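Urnavero im Test: Drei Monate Parlaments-App und ich kann nicht mehr aufhören

Ich gebe zu, ich bin genau die Zielgruppe. Wer sich freiwillig eine Ausschusssitzung zum kommunalen Finanzausgleich im Livestream anschaut (abends, mit Nudeln auf dem Schoß), der lädt sich auch eine App herunter, die einem Bescheid gibt, sobald irgendwo ein Änderungsantrag auftaucht. Urnavero heißt das Ding, und seit September läuft es bei mir auf dem Handy und auf dem alten Tablet in der Küche.

Die Idee ist schnell erzählt. Man sucht sich Themen aus, also etwa Wahlrecht, Verkehr oder Untersuchungsausschüsse, und dazu die Ebene: Stadtrat, Landtag, Bundestag, EU-Parlament. Dann bekommt man Meldungen, wenn etwas auf eine Tagesordnung rutscht, wenn abgestimmt wurde oder wenn ein Protokoll veröffentlicht wird. Dahinter hängt jeweils das Originaldokument, und genau das ist für mich der Punkt, warum ich nicht einfach bei meinen Nachrichtenseiten geblieben bin. Ich will den Antrag selber lesen! Auch wenn er vierzig Seiten hat und ich auf Seite sechs einnicke.

Einrichtung

Die ging flott, zumindest am Handy. Auf dem Tablet hat mich die App dreimal nach meiner Postleitzahl gefragt und mich dann trotzdem im falschen Wahlkreis einsortiert. Ich wohne in Gresow, das ist klein, aber so klein nun auch wieder nicht. Der Support hat am nächsten Vormittag geantwortet, sehr freundlich, und den Wahlkreis von Hand umgestellt. Seitdem stimmt er.

Was man unbedingt gleich am Anfang machen sollte: die Benachrichtigungen zähmen. Ich hatte in meiner Begeisterung alles angekreuzt und in der ersten Woche 900 Meldungen auf dem Sperrbildschirm. Neunhundert! Mein Handy hat während einer Haushaltsdebatte so gebrummt, dass die Katze vom Sofa gegangen ist. Unter Einstellungen, dann Rhythmus, gibt es die Option "Abendblatt". Damit kommt um 19 Uhr eine einzige Zusammenfassung, und die ist richtig gut gemacht -- kurz, nach Ebene sortiert, mit Abstimmungsergebnis in Klammern.

Was mir gefällt

Die Suche. Man kann nach Personen, Fraktionen, Drucksachennummern oder einfach nach einem Wort suchen, und sie findet auch Beugungen und zusammengesetzte Wörter, was bei deutschen Behördentexten ja die halbe Miete ist. Ich habe zum Spaß "Straßenausbaubeitrag" eingegeben und 3,631 Treffer bekommen. (Ja, mit Komma, die App schreibt die Tausender englisch, das sieht im ersten Moment aus wie dreikommasechs Treffer. Könnte man mal übersetzen.) Mit den Filtern war ich nach einer Minute bei den 13, die meine eigene Gemeinde betreffen.

Sehr schön ist auch der Vergleich von Textfassungen. Alter Entwurf links, neuer rechts, Änderungen farbig hinterlegt. Ich habe vorher zwei PDFs nebeneinander gelegt und mit dem Finger Zeile für Zeile verfolgt, und wer das einmal bei einer Hauptsatzung gemacht hat, weiß, wie dankbar man für ein bisschen Gelb sein kann. Auf dem Handy ist die Ansicht allerdings arg eng, da muss man quer halten und selbst dann ständig schieben.

Und dann die Notizen! Man kann an jede Stelle eines Protokolls eine Bemerkung hängen und sie mit anderen teilen. Safta Nistor aus meiner Lesegruppe nutzt das inzwischen fleißiger als ich und schreibt mir spätabends Fragezeichen an Redebeiträge. Manchmal nur ein Fragezeichen, ohne Text. Ich weiß dann schon Bescheid.

Was mich nervt

Die Zusammenfassungen einzelner Reden sind durchwachsen. Bei sachlichen Beiträgen passen sie meistens, aber sobald jemand ironisch wird, geht es daneben. Ein Stadtrat hatte dem Bürgermeister zu seiner "visionären Parkplatzpolitik" gratuliert, und im Abendblatt stand dann, er habe die Parkplatzpolitik gelobt. Nein, hat er nicht. Ich lese bei allem, was mir wichtig ist, den Wortlaut nach und würde das jedem raten.

Außerdem sind die Kommunen sehr unterschiedlich gut abgedeckt. Landtag und Bundestag kommen zuverlässig, oft noch am selben Abend. Beim Stadtrat hängt es davon ab, wann die Verwaltung ihre Unterlagen hochlädt, und dafür kann die App nichts, aber ärgerlich ist es trotzdem, wenn man die Tagesordnung erst nach der Sitzung bekommt. Ich habe das mit Usent verglichen, das ich davor zwei Jahre benutzt habe. Da war die kommunale Ebene gar nicht dabei, dafür gab es einen Kalender, den man ins eigene Handy übernehmen konnte. Den vermisse ich! Bei Urnavero muss ich jeden Termin einzeln antippen und exportieren, und bei wöchentlichen Ausschüssen macht man das genau zweimal und lässt es dann.

Die Kommentarspalte habe ich ausgeschaltet. Das geht zum Glück mit einem Schalter und ist die beste Entscheidung, die ich in dieser App getroffen habe. Es waren ein paar kluge Leute dabei, aber bis man zu denen kommt, hat man vier Grundsatzdebatten über die Fünfprozenthürde hinter sich.

Preis

Die Grundversion kostet nichts und reicht für zwei Themen und eine Ebene. Ich habe das Jahresabo genommen, weil ich Landtag und Stadtrat parallel haben will und die Textvergleiche nur dort freigeschaltet sind. Die Notizen lassen sich auch kostenlos nutzen, dann ist aber bei 200 Stück Schluss. Klingt nach viel -- bei mir waren sie nach sechs Wochen voll. Wer nur wissen möchte, ob der Radweg kommt, braucht das Abo sicher nicht.

Kündigen kann man übrigens direkt in der App, ohne Anruf und ohne Brief. Ich habe es ausprobiert, bis zum letzten Bestätigungsknopf jedenfalls, und bin dann wieder zurück.

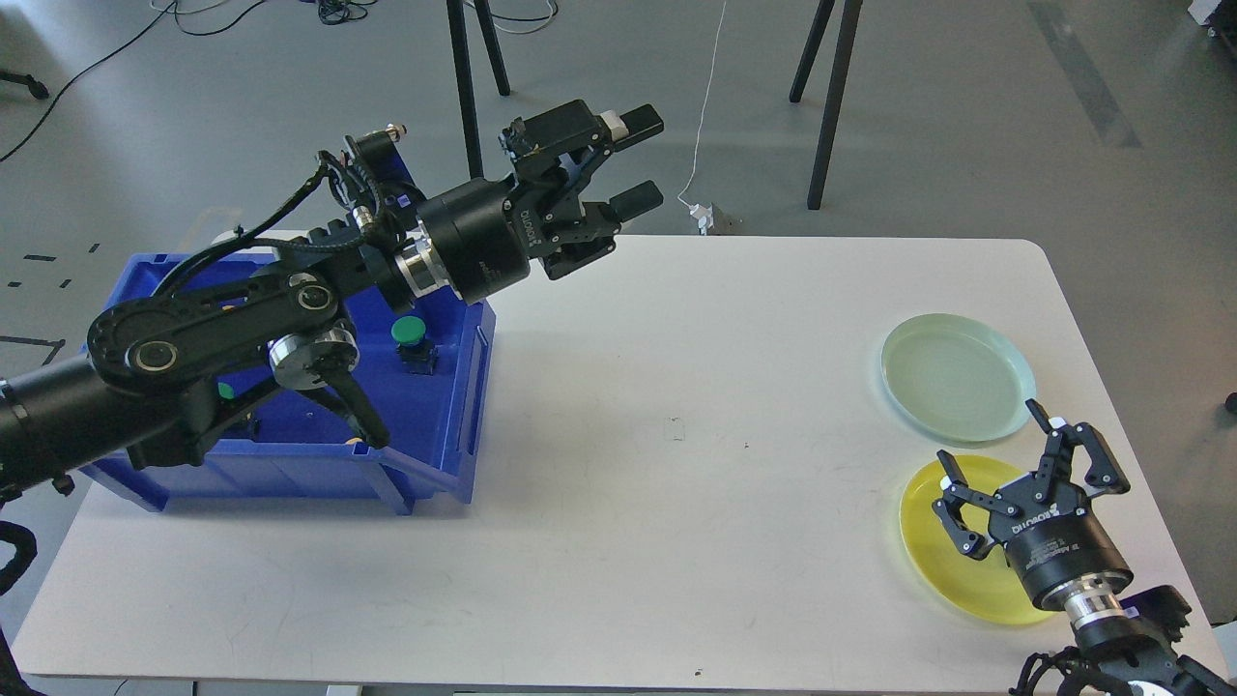
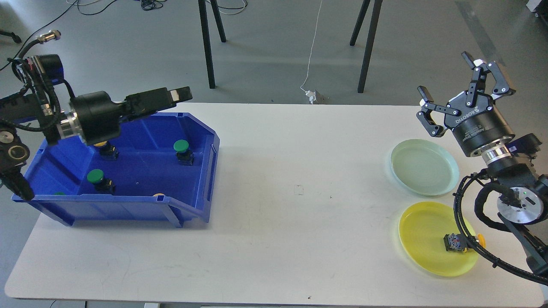
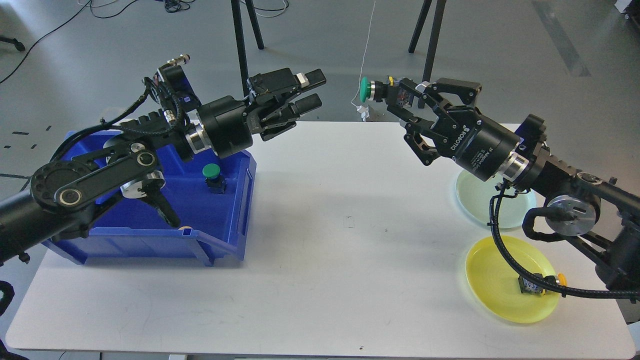
Noch ein Wort zum Datenschutz, danach wurde ich schon gefragt. Wer eine App füttert mit "mich interessiert dieses Gesetz und jener Abgeordnete", der verrät natürlich einiges über sich. Laut Datenschutzerklärung bleiben die Themenlisten auf dem Gerät, solange man die Synchronisierung nicht einschaltet. Ich habe sie eingeschaltet, wegen des Tablets, und mich dabei ein bisschen unwohl gefühlt. Tõnu Uibo, mit dem ich über solche Sachen gern streite, hat sie ausgelassen und pflegt seine Listen doppelt. Kann man machen, ist aber mühsam.

Ach so, die Lesbarkeit: Schriftgröße lässt sich in fünf Stufen verstellen, der dunkle Modus ist angenehm, nur die Tabellen mit den Abstimmungsergebnissen bleiben darin stur weiß und blenden nachts ordentlich. Vorlesen lassen kann man sich die Protokolle auch. Die Stimme spricht "Drucksache" sehr würdevoll aus und macht vor jedem Zwischenruf eine kleine Pause, das hat mich auf der Fahrt zu meiner Schwester wunderbar unterhalten.

Meine Wertung: vier von fünf Sternen. Einen ziehe ich ab für den fehlenden Kalender und die Sache mit der Ironie. Wenn ihr aus dem Wahlkreis Vasiliu kommt, schreibt mir mal in die Kommentare, ob bei euch die Stadtratsunterlagen pünktlich ankommen, dort soll es angeblich besser laufen als bei uns. Ich behalte das Abo erst mal und schaue im Frühjahr noch mal drauf, bis dahin soll laut Ankündigung auch der Kreistag dazukommen.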